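The management of Girard wishes to inform its guests that the dining room will close for thirty minutes this evening, beginning at 5 p.m., so that the soup may be reconsidered.

Chef Isabelle Turcotte has prepared the leek soup in the same manner for every October since the restaurant opened in Ristasstead. Last night a guest at the corner table, Mr. Mervin Boychuk, returned his bowl full. He gave no reason. He paid, left a generous tip, and put on his hat.
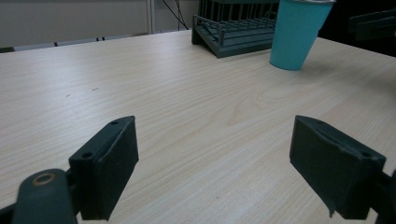
Chef Turcotte has since prepared five further versions. The staff found all of them excellent - the chef did not. She has accordingly written to Mr. Boychuk and requested his attendance.

His reply arrived at noon. Mr. Boychuk regrets any inconvenience. He had received a letter from his sister that afternoon and was unable to eat. He would be pleased to try the soup again, and asks whether the table might be set for two.

The reservation has been entered for 5:45.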